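Tidy-up task notebook, senior project group
May 6, 2022 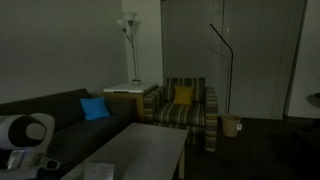
Arm back up since lunch after the cable mess. Nima reseated the wrist connector and zip tied it to the second link, no dropouts so far. If it drops again swap the cable, don't keep wiggling it. Spare is in the Woltach box.

Task for demo day is still the same: pick the cushion, put it back on the sofa, then paper off the coffee table. Paper is the hard one. Abbasi wants both in one run with no reset between. Told him maybe.

Params used this afternoon:
gripper close speed 33 (percent, not mm)
approach height 133 mm above table
timeout 300 s per run, kills everything incl. the logger so SAVE FIRST

Grasp on the blue cushion. Going for the middle is useless, the fingers just push it into the backrest and it springs out again. Corner pinch works much better. Come in tilted, close, wait a beat, lift. The wait matters, without it the fabric slides. Mustard one is the same size near enough but the planner hates the armchair, it thinks the armrest is a wall and goes the long way over the top. Leave the armchair out of the demo unless somebody fixes the collision boxes. Nima says he'll do it, he said that in March too.

Segmentation: the dark gray sofa and the dark carpet run together in the mask when the lights are low. Coffee table comes out fine. Tried bumping exposure, got noise all over the blank wall and it found "objects" in it. Put it back. Better plan is to train on the dim captures and stop fiddling with the camera. Stripes on the armchair still break into separate pieces, one piece per band on a bad day.

Paper: tried sliding it to the table edge with one finger down, then pinch the overhang. Slide is ok. Pinch misses low because the table height in the model is wrong, I measured from the floor and forgot the carpet squashes under the leg. Fixed in the config but NOT pushed yet. Hamidreza if you're reading this before I push, dont run the paper script, it will drive the fingers into the tabletop.

Best streak 4 clean cushion places in a row, then one where it let go early and I stopped it. Log is under tesura_run, ignore the one ending in _old, thats me testing the logger.

Soft fingertips: the Ghorbani pads grip better on fabric but they're sticky on paper, the sheet comes up with the finger and won't let go. Hard pads are the other way around. Changing them mid run isn't allowed by the rules sheet (checked). Nima wants to tape half of one pad. Ugly but I'd try it before we print anything new.

Argument about scoring, not settled. Is a cushion "placed" if it leans, or does it have to sit flat against the backrest? I say leaning is fine, people lean cushions. Abbasi says the judges will go by the photo in the handout and we should match it. Need to email and ask, I'll do it tonight.

To do
- push table height fix
- collision boxes for armchair (Nima)
- half tape pad test
- more dim captures, sofa side mostly
- ask Hukari if we can keep the room one more week
- write the email re leaning
- somebody please charge the tablet, e-stop app died on me twice and I had to go for the wall switch

Joint 2 making a faint click on the way down, only with the arm stretched out. Was not there yesterday I think. Recorded it on my phone, will play it for Hamidreza tomorow.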